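Operations > Kitchen and Dining > Self-Inspection > Noodle Counter

Woromport Noodle Counter: Monthly Food Safety Self-Inspection

Inspected by: Rakiya Sani
Reviewed by: Mehwish Minhas
Date: 4/18/26
Service in progress: No, inspection done before opening
Result: Pass with corrections

Ratings used: OK, Fix (correct before next service), Watch (acceptable, recheck at next inspection), N/A.

1. Receiving and dry storage

1.1 Deliveries checked against invoice and signed: OK
1.2 Dried noodles stored off the floor in closed containers: OK
1.3 Rice noodles labeled with date opened: Fix
Comment: Three open bags of the wide cut had no date. Staff could not confirm when they were opened. Bags discarded. Marker is now tied to the shelf post.
1.4 Allergen items (peanut, sesame, wheat) stored below and apart from other dry goods: OK
1.5 Chili oil and soy in original or labeled containers: OK
1.6 Signs of pests: None found
Comment: Door sweep at the rear entrance is worn on the hinge side. Light is visible under it. Work order sent to Navaratnam Maintenance.

2. Cold holding

2.1 Reach-in cooler at or below 41 F: OK
2.2 Prep rail at or below 41 F: Watch
Comment: Read 40 F at the left end and 41 F at the right end, lid closed. No margin on the right. Do not stack bean sprouts above the fill line. Gasket on the right lid to be replaced in the next parts order.
2.3 Fresh egg noodles and udon covered and dated: OK
2.4 Raw chicken and shrimp stored below ready-to-eat items: OK
2.5 Thermometer present and readable in each unit: OK
2.6 Cooler log complete for the month: Fix
Comment: Evening readings missing on two days. Log must be filled in at the time of the reading. Do not fill in from memory.

3. Hot holding and noodle station

3.1 Broth held at or above 135 F: OK
3.2 Noodle boiler drained, scrubbed and refilled at close: OK
3.3 Boiler baskets free of broken mesh: Fix
Comment: One basket has a loose wire at the rim. Removed from service. Wire fragments are a physical hazard and the basket is not to be bent back into shape and reused.
3.4 Precooked noodles cooled from 135 F to 70 F within two hours, then to 41 F within four more: OK
Comment: Cooling log reviewed for the last 15 batches. All within limits. Batches in shallow pans cooled faster than those in the deep insert. Deep insert to be used for holding only.
3.5 Wok range hood filters clean: Watch
Comment: Grease film on the two filters over the left burner. Within the cleaning interval. Shorten the interval if the same is found next month.
3.6 Fire suppression tag current: OK
Comment: Next service due in December. 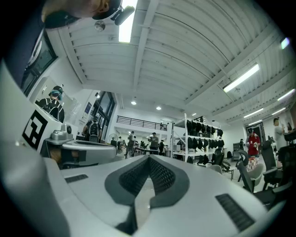
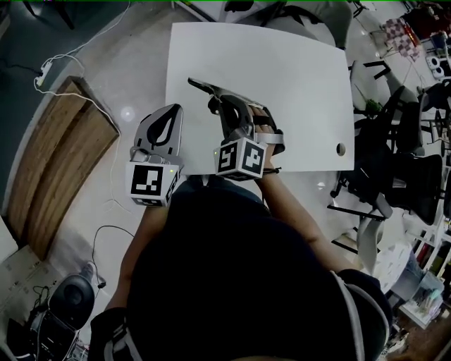
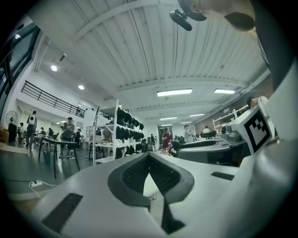 Hand-held grippers with square black-and-white markers

4. Handwashing and personal hygiene

4.1 Hand sink clear and reachable: OK
4.2 Soap, paper towels and warm water at hand sink: OK
4.3 Gloves changed between raw protein and garnish: OK
Comment: Checked by interview. Observe during lunch service at next inspection.
4.4 Hair restrained, no jewelry except a plain band: OK
4.5 Illness reporting sheet signed by all kitchen staff: Fix
Comment: New hire on the Wident schedule has not signed. Signature required before the first shift.

5. Cleaning and sanitizing

5.1 Three-compartment sink set up in correct order: OK
5.2 Sanitizer strength tested and logged: OK
5.3 Test strips within expiration date: OK
5.4 Wiping cloths kept in sanitizer bucket between uses: Fix
Comment: Two cloths left on the garnish board. Board rewashed and sanitized during the inspection.
5.5 Can opener blade clean: OK
5.6 Ice scoop stored outside the ice with handle up: OK

6. Takeout counter and dining area

6.1 Takeout boxes stored upside down or covered: OK
6.2 Chopsticks wrapped or dispensed by one end only: OK
6.3 Allergen notice posted and readable from the order line: Watch
Comment: Notice still lists the old menu. The peanut-free pad thai option is missing. The Clerkudell office has the corrected text. Print and post when received.
6.4 Self-serve condiments covered: OK
6.5 Posted seating limit of 42 not exceeded by chairs set out: OK
6.6 Aisle to rear exit clear: OK
6.7 High chair straps intact: N/A, none on site

Summary of corrections

Five items rated Fix: 1.3, 2.6, 3.3, 4.5, 5.4. Items 1.3, 3.3 and 5.4 were corrected on site. Items 2.6 and 4.5 remain open and are assigned to the shift lead.

Reviewer comment (M. Minhas): Agree with ratings. Item 2.6 was also open last month. If readings are missed again, move the log sheet from the office to the cooler door and have the closer initial it. Send the gasket part number with the order so we do not get the wrong lid size a second time.

Related
Cooling Log, Blank
Noodle Boiler Closing Procedure
Allergen Notice, Current Text
Hood and Filter Cleaning Schedule
Shift Lead Opening Checklist

Contact the Clerkudell office | Back to top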